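Notes from the Second Floor

8/14/25

The Reltala Building tenants' newsletter

THE GREAT COUCH QUESTION, CONTINUED

Readers of the last issue will remember that I asked, in what I thought was a light and passing way, whether anybody had opinions about sofas. I have since received more mail than I did about the rent increase. One reader sent a drawing. Another sent a drawing of why the first drawing was wrong, and I can only assume the two of them share an elevator.

The background, for those who moved in over the summer: I have been trying to replace my couch since spring. The old one was a hand-me-down from my aunt, a brown thing with the posture of a hammock, and it had reached the stage where guests needed a hand getting out. I set a budget. I measured the doorway. I then walked into the Denier showroom on Kaltitz Avenue and forgot both numbers.

Shopping for a couch is a strange business because you are asked to decide in ten minutes how you will be sitting for the next decade. You lower yourself onto it with your coat on and your bag in your lap, bolt upright, like someone waiting on a dental appointment. Then a salesperson asks how it feels. It feels like being watched. If stores were serious about this they would leave you alone with a bowl of cereal and a bad movie and come back at midnight.

And then there's color. I went in wanting green. Everyone goes in wanting green. Green is what we want when we're standing in someone else's apartment. By the second visit I was looking at "moss," by the third "lichen," and by the fourth I had drifted, like every sensible coward before me, to gray. 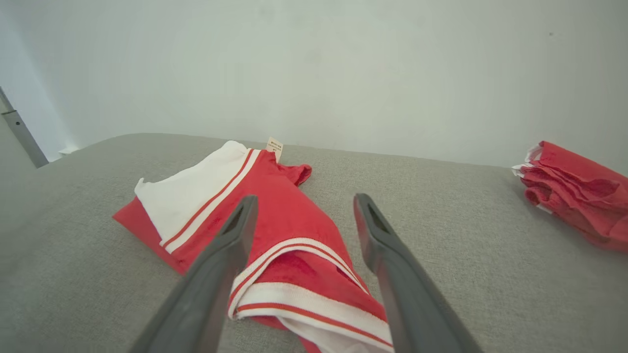
Gray against white. Try to contain yourselves.

Gray has a bad name these days and I'd like to put in a word for it. People say it's dull, that it makes a room look like a waiting area, that we'll all be embarrassed by it the way our parents are embarrassed by avocado refrigerators. Fine. But I have lived with a patterned chair. I know what it is to buy a rug and have the chair object. Gray gets along with the rug. Gray gets along with the blanket your sister-in-law knitted, and it will put up with a certain amount of toast. A slightly speckled weave is better still, as anyone who eats over the furniture has worked out on their own.

Tia Ashworth in 7 disagrees, and at length. Her letter says a couch should be the loudest thing in the room, and that hers is orange velvet and has never once let her down. She also says she vacuums it twice a week and that the cat isn't allowed on it. I leave readers to judge who is working for whom.

The Talukder family wrote to recommend buying used, which is good advice if you have a truck, two strong friends and a relaxed attitude toward other people's crumbs. They paid very little for theirs and it came with a free umbrella somewhere inside the frame. They can hear it when they sit down. They have not been able to get it out.

Several of you asked about cost. The most handsome couch at Denier was $4000, before delivery, and it had no arms. I asked where the arms were and was told it was "a conversation piece." It certainly started one. Mine was a good deal less than that, has both arms, and took roughly 10 weeks to arrive, during which I sat on a camping chair and became very familiar with my own ceiling.
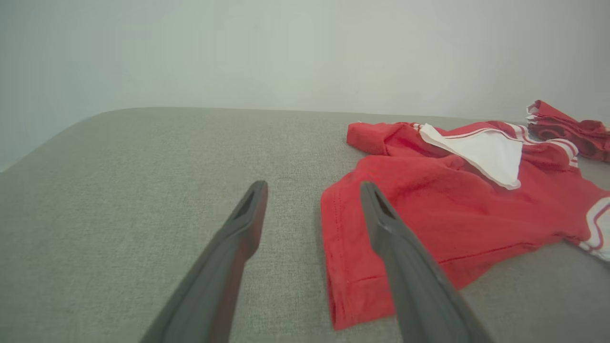 What I hadn't counted on was how quickly a new couch stops being new and turns into a shelf. For the first few days I behaved beautifully. I sat in the middle. I plumped. By the weekend it was holding the mail, one shoe and most of the clean laundry, and I was back to perching on the end of it with my knees together, which is how I sat in the showroom, so I suppose the test was a fair one after all.

A few practical points, gathered from your letters. Measure the stairwell turn as well as the door, especially on the third floor, where the wall still carries a mark from somebody's sectional. Keep the spare feet. If the cushion covers have zippers, that doesn't mean you may wash them, and I am told this lesson is expensive. Deliveries need to be booked with the front desk, and the lobby is not a place to store an old couch "just until Friday." You know who you are. So does the front desk.

Next issue comes out in September and will deal with lamps. Please keep your letters to one page, and no more drawings unless they are to scale. My aunt's brown couch is still free to anyone who wants it, stairs not included.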